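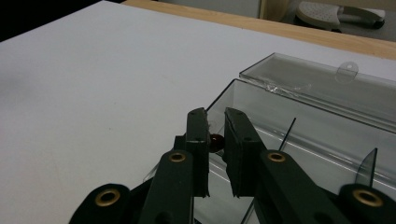 Home Boards Robots & Automation Visits and Shows Members Log in

Search this board Go Advanced

Open day at Tramenau – who else went Friday?

pinwheel_dot
So I finally made it to the Tramenau open day and I'm still kind of buzzing. My brother-in-law had signed us both up and then bailed, so I went alone and stayed way longer than I meant to (parking was a nightmare, by the way, don't trust the map on the flyer).

The big arms in the main hall were fine, lots of noise and yellow railings, but I've seen that at every show. What got me was the little room at the back with the white tables, where they do the small-parts stuff. You hold the gripper yourself! Two fingers, flat dark links, brass grommets in the links, and you go after these tiny things and try to get them into a box. I was so bad at it. A woman named Ilse Schwerdtfeger was running the table and she was incredibly patient with me.

Anybody else get a turn?

gearbox_lou
I was there in the morning and skipped that room completely because I figured it was for kids. Now I'm annoyed.

I thought the main hall was the best part. The Caltisero palletizer ran the whole time I was standing there and never hiccuped once. That's what I want to see at an open day, a machine doing a job. Picking up a tiny ball with a hand tool isn't automation in my book, sorry.

pinwheel_dot
Okay but the whole point is that the hand tool has the same kind of fingers they want to put on an arm. You do it by hand, they learn what the fingers can and can't manage. Ilse explained it better than me. She said if a person can't get the part with those pads then there's no use blaming the software.

marlow52
Got a turn, loved it, was also terrible. The pads are flat and blocky and the part is round and shiny, so you have hardly any contact. Squeeze a hair too hard and off it goes. I chased mine to the edge of the table and it ended up on the floor.

My only gripe is the box. Clear plastic on a white table?? With clear dividers inside? I kept bumping them with the right finger because I couldn't tell where one started. Give me a blue tray any day.

tinsnips
marlow, the clear box is the good part! Anybody can do a matte blue tray under perfect light. Real packing benches are full of see-through junk with glare all over it. I work with clamshells and blister trays eight hours a day and I was happy to see somebody try it with the annoying stuff for once.

marlow52
Fair, but then do it as step two. Half the folks in my group gave up after a couple of tries and wandered off to get coffee. If you want the public to like robots, let them win once first.

gearbox_lou
Was there coffee? I paid for mine across the street.

tinsnips
Free until noon, I think. You have to ask at the desk.

hollis_b
Coming in from the teaching side – I take a group of 10 students every December and we did Tangen last time. Tangen was slick, big video wall, everything behind glass, and the kids were on their phones in no time. From what you're all saying Tramenau sounds rougher but a lot more hands-on. Is the small-parts room okay for a group? How long is a turn?

pinwheel_dot
Turns were 8 minutes when I was there, one person at a time, so 10 kids is going to take a chunk of your afternoon. I'd split them and send half to the main hall. Lou can guard the palletizer.

Also ask for Ingeborg Buschmann if you call. She does the group bookings, and she told me they'd had 300 people through before lunch, so weekdays outside the open day might be calmer for you.

gearbox_lou
Ha. I'd do it too.

I'll try the room next time, but I'm sticking to my point. Show me an arm doing that same pick with that same box and I'll clap as loud as anyone. A person doing it tells me people have good hands.

marlow52
You haven't seen my hands.

tinsnips
Lou, I asked about that. The arm version isn't ready for visitors and they didn't want to give a date. I liked that they said so straight out. At Mandham they ran a demo behind a curtain and wouldn't let us ask anything, which bugged me the whole drive home.

hollis_b
Thanks all, calling Monday morning. Dot, did they mind people taking pictures?

pinwheel_dot
Back room was fine with it, main hall had signs up in a couple of spots, so check first. And tell your students to go slow and come at the part from low down – that's the one tip from Ilse that helped me at all.

Contact the moderators | Copyright board owners | Back to top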